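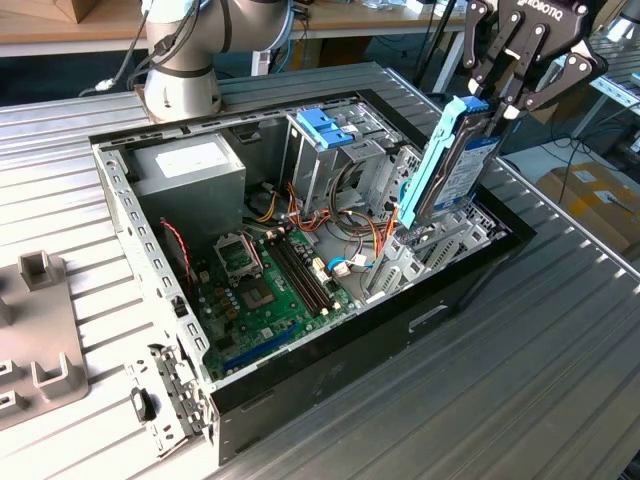 October, after supper. Started on the old tower at last, the one Setsuko Minami gave me when she moved to Flelelbridge. Side panel off, case flat on its side. The CPU socket is empty with the retention frame open, so I need to find a processor before anything else. The hard drives go in light-blue plastic caddies - I like those, no tiny screws to lose under the bench. Power cables run right across the middle of the case and I want them tied back before the lid goes on.

Looked up a used processor at Tandness. They want 100 with shipping, too much for a machine this age. Will ask at Tamura first. Wrote to Setsuko about the manual. Bed at 11.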